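Visita técnica à Brikar: uma célula de dois braços vista por dentro

A Brikar abriu a oficina de Rekby a visitantes profissionais em abril, em grupos pequenos e com marcação prévia. Inscrevi-me na sessão das 9h30, dedicada à célula bimanual de manuseamento de telemóveis. A empresa mostra também uma linha de paletização e um armazém automático, mas essas visitas decorrem à mesma hora e é preciso escolher. O que segue são as notas sobre a célula: montagem, afinação das garras, cablagem e plano de manutenção. Deixo de fora a apresentação comercial, que ocupou os primeiros vinte minutos e cujo conteúdo está no folheto.

Acesso e condições

A oficina fica no piso térreo do edifício Humphreys, com entrada pelas traseiras. Exige-se calçado fechado e desaconselham-se mangas largas. Os visitantes ficam atrás de uma linha marcada no chão enquanto os acionamentos estão ativos; com a célula em paragem segura, é possível chegar junto da mesa. Foram feitas duas paragens durante a sessão, a segunda a pedido do grupo, para ver de perto a fixação das garras.

A tarefa

A célula pega num telemóvel pousado num tabuleiro, passa-o para uma preensão a dois braços, roda-o para expor as duas faces e volta a pousá-lo. A tarefa serve de ensaio para operações de embalagem e de inspeção visual. O interesse está na preensão simultânea: os dois braços seguram a mesma peça rígida, pelo que qualquer desvio entre eles se transforma em esforço sobre a peça e sobre os dedos. Um erro de posição que num braço isolado passaria despercebido gera aqui uma força interna que é preciso limitar por controlo.

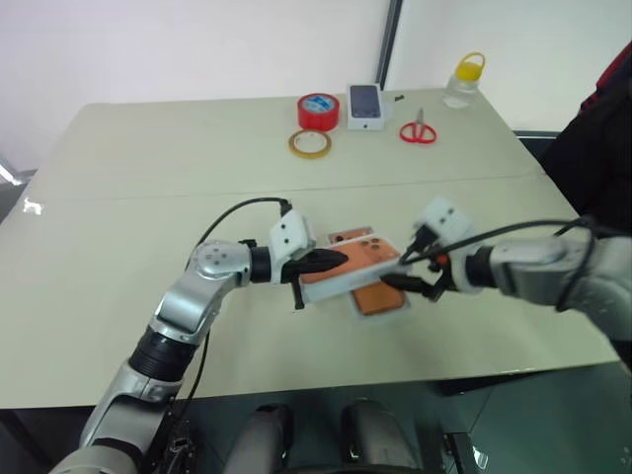 Tempo de leitura: 6 minutos

No momento do ciclo que mais tempo ocupou a discussão, cada garra aperta uma extremidade do telemóvel laranja, com a peça inclinada na diagonal por cima da mesa e um segundo telemóvel, também laranja, no tabuleiro por baixo. A inclinação é tolerada pelo programa. A equipa técnica explicou que forçar a horizontalidade obrigava o punho esquerdo a trabalhar perto do limite articular, sem vantagem para a operação seguinte.

Mesa e referências

O tampo é branco, formado por dois painéis, com a junta a atravessá-lo a meio. Perguntei pelo desnível na junta, porque um tabuleiro apoiado sobre ela pode bascular. A verificação faz-se com régua e apalpa-folgas no início de cada campanha de ensaios, e o desnível é corrigido nos pés da mesa. O tabuleiro não tem pinos de posicionamento. A posição é dada pelas câmaras e confirmada pelo contacto dos dedos, solução que dispensa gabaritos e que passa o problema para a calibração.

A calibração entre braços é refeita sempre que se desmonta uma garra. O procedimento usa uma barra de 300 mm, segura pelas duas garras, e compara a distância calculada pelo controlador com a distância real. Se a diferença ultrapassar o limite interno, repete-se a referência de cada braço em separado. A Brikar não divulga esse limite.

Sobre a mesa ficam ainda, junto à parede, fita adesiva em rolo, uma tesoura de cabos vermelhos, uma caixa de telemóvel e um frasco de plástico com tampa amarela. O programa trata toda essa faixa como zona interdita aos braços. Em produção, segundo a equipa, a faixa seria substituída por uma barreira física.

Garras

As garras têm dedos pretos e, no topo de cada uma, um suporte branco em forma de bloco. A manutenção das garras é a parte mais exigente da célula e foi também a mais bem documentada na visita.

A superfície de contacto dos dedos desgasta-se de forma desigual. Numa peça fina e lisa, o aperto concentra-se numa faixa estreita, e é essa faixa que perde aderência em primeiro lugar. O sintoma típico é uma rotação lenta do telemóvel em torno do eixo que liga as duas garras, visível quando se compara a posição no início e no fim do movimento. A primeira reação de quem opera é aumentar a força. O manual da célula proíbe-o e manda seguir esta ordem:

Limpar os dedos com pano sem fios e álcool isopropílico.
Deixar secar e repetir o ciclo com uma peça de ensaio.
Verificar o paralelismo dos dedos com a garra fechada.
Substituir os dedos aos pares, nunca um só.
Refazer a calibração com a barra.

Os dedos têm substituição programada aos 3.000 ciclos, independentemente do aspeto. O par que estava montado no braço esquerdo levava 418 ciclos e o do direito 292. A diferença resulta de uma troca feita fora do plano, depois de se detetar folga num parafuso de fixação da garra direita. Foi a única avaria de que nos falaram com pormenor. O parafuso tinha sido apertado sem trava-roscas; desde então, o registo de montagem inclui uma linha própria para esse passo, com rubrica.

Cablagem

De cada suporte branco sai um cabo preto que acompanha o braço pela parte superior. No braço esquerdo forma um laço antes de descer pelo lado exterior. A folga do laço é um compromisso conhecido: curta, transmite tração ao conector quando o punho roda; longa, pode prender-se na outra garra durante a aproximação. A regra da casa é levar cada braço à mão, com os acionamentos desligados, aos extremos de rotação do punho e só depois fixar o cabo.

A inspeção semanal cobre a bainha, os pontos de fixação e o conector. Os cabos são da Treltel, comprados já com os conectores montados — a oficina deixou de os cravar internamente depois de uma série de falhas intermitentes que demoraram a localizar. Uma falha intermitente neste cabo aparece no registo como perda momentânea de comunicação, e é fácil atribuí-la ao software. O teste recomendado consiste em mover o braço devagar com o registo aberto e anotar o ângulo em que o erro surge. Se surgir sempre no mesmo ângulo, troca-se o cabo.

Articulações

Não há lubrificação a cargo do utilizador. As articulações são seladas e seguem para o fornecedor em caso de ruído ou de aumento de corrente. O que se faz localmente é registar a corrente de cada eixo num movimento padrão, sem carga, no arranque da manhã. As curvas são sobrepostas às da semana anterior. Vi três dessas sobreposições no ecrã; numa delas, um eixo do cotovelo consumia ligeiramente mais no arranque a frio e normalizava passados alguns minutos. Está em observação, sem intervenção prevista.

Paragem e recuperação

A recuperação após paragem com a peça presa merece nota. Se ambas as garras abrirem ao mesmo tempo, o telemóvel cai sobre o que estiver por baixo. A sequência prevista mantém uma garra fechada, baixa a peça até ao contacto e só então liberta. O braço que segura a peça é escolhido antes da abertura, em função da margem articular disponível para descer. Se nenhum dos dois tiver margem suficiente, a célula pede intervenção manual e o operador segura a peça antes de autorizar a abertura.

Perguntei pelo comportamento em falha de alimentação. As garras conservam o aperto por retenção mecânica e os travões dos eixos atuam. A libertação faz-se pela abertura manual de cada garra, e o procedimento está afixado no interior da porta do quadro elétrico.

Observações finais da visita

Ficaram por esclarecer dois pontos. O primeiro é o critério de rejeição da calibração, já referido. O segundo é o custo dos dedos de substituição, que a Brikar só indica mediante proposta. Sem esse valor não consigo estimar o custo por ciclo, que seria o dado mais útil para comparar esta solução com uma mesa rotativa e um único braço.

A documentação de manutenção é entregue em papel à saída, em português e inglês. A versão portuguesa tem um erro na tabela de binários de aperto, em que as colunas da garra e do punho estão trocadas; a inglesa está correta. Comuniquei-o na receção.

As próximas sessões marcam-se pelo formulário da Brikar. Quem quiser ver a célula em paragem deve pedi-lo na inscrição. O estacionamento do Humphreys enche cedo e o da rua lateral é pago.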